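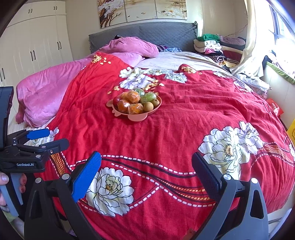 p. 167

3 June 2024

Fruit day for the Stakham club! Amanuel wants the wrapped pieces done first, so it's the oranges and the two green ones before we touch the pears (he thinks the plastic film will fool the depth readings – I think he's right). Target is seven clean picks per fruit, both grippers, plate stays on the red bedspread. I love the big peonies for this, so much pattern for the model to sort out from a real object.

Evangelia, please log under Prirkimier and not the old folder, we're at over 2756 clips in there already and I can't find a thing. Still to decide: who goes left-handed on the apple.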